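The Loyalty Program Will See You Now

I bought a sandwich in September and came home with a relationship. The sandwich was turkey. The relationship is with Karon, a chain of lunch counters that would like to know my birthday, my phone number and how I felt about the turkey on a scale of one to five faces, the first of them weeping.

I had been going to the same counter for years before Karon bought it. Under the old management you said "turkey," a woman said "mustard?" and you said yes. Money changed hands. At no point did either party express excitement about the other's journey. I didn't know her name and she didn't know mine, and I would have done nearly anything for her.

Now there is an app. The app knows me as a Silver Friend. I became a Silver Friend by spending 200 points, or earning them, I've never been clear on the direction. There is a tier above it called Gold Friend, and Gold Friends get a free cookie and, presumably, a better class of conversation. The price of the sandwich went up the same week the program started, and Silver Friends get the old price back as a reward. I have thought about this a lot and I can't find the place where I come out ahead.

My complaint isn't about money, though I'd like it noted that the cookie used to be fifty cents. My complaint is about being asked to be a fan. I don't want to be a fan of lunch. I have a limited supply of devotion and most of it was spoken for by the time I was thirty: a spouse, a sister, a baseball team that has returned none of it. What's left over I was saving for old age. I did not plan to divide it among a sandwich shop, a pharmacy, a gas station and the people who make my toothpaste.

The toothpaste people are called Leka. I wrote to them once, years ago, because a cap had split. They sent a new tube and I considered the matter closed. Leka did not. Leka has written to me every month since, and lately the letters have gotten wistful. "We haven't heard from you," said the last one. Well, no. The cap's been fine.

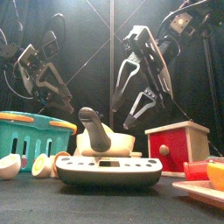

OPINION

My neighbor Despina Karagiannis takes the opposite view. She has 2,993 points at Gurer, the grocery store out by the highway, and she tells people the number the way other people mention a grandchild's height. She could have redeemed them long ago for a set of towels. She doesn't want the towels. At 3,000, she says, something happens, and she will not be talked into looking up what it is.

I pointed out that she was seven points short, and that a bag of onions would do it. She said she was waiting for the right purchase. I've known married couples with less going on between them.

I will admit that Despina gets something out of this that I don't. She likes being greeted by the machine at the register. She likes the coupon that prints out at the end, which last month offered her 15 cents off a cat food she has never bought, having no cat. She took it as an opening bid. She reads those coupons at her kitchen table with her glasses on, and she has opinions about what they think of her. "They've decided I'm lonely," she told me, holding up one for frozen dinners. She wasn't upset. She wanted to see where they'd go next.

And I suppose if you treat it as theater it's a decent show for the price. My trouble is that I keep taking it personally. When the pharmacy tells me I'm valued, I stand there trying to think of something to say back. When the gas pump asks if I'm a member, I feel the small shame of a man outside a club, and it's a gas pump. It has a squeegee in a bucket.

The defenders of these programs, and I've met some, since you can't go to a wedding anymore without sitting next to one, will tell you that people like to be recognized. True enough. But the woman with the mustard recognized me, and it took her four years, and I had to show up for all of it. By the end she'd started on the bread when I came through the door. Karon's app recognized me in the time it took to type my zip code. It has called me "friend" ever since, including on the day it locked me out for entering the wrong password 2 times.

What I would like is a card that certifies I've been let off. I'd carry it gladly. You'd hold it up at the register and the clerk would see it, lower the tablet, and sell you the batteries. I'd even pay an annual fee.

There is a hardware store in Floltstead, forty minutes from my house, that has no program of any kind. I asked. The man behind the counter looked at me as if I'd asked whether he had a ballroom. He rang up my hinges and gave me my change and went back to his radio. I've been there five times since, and I'm running out of doors.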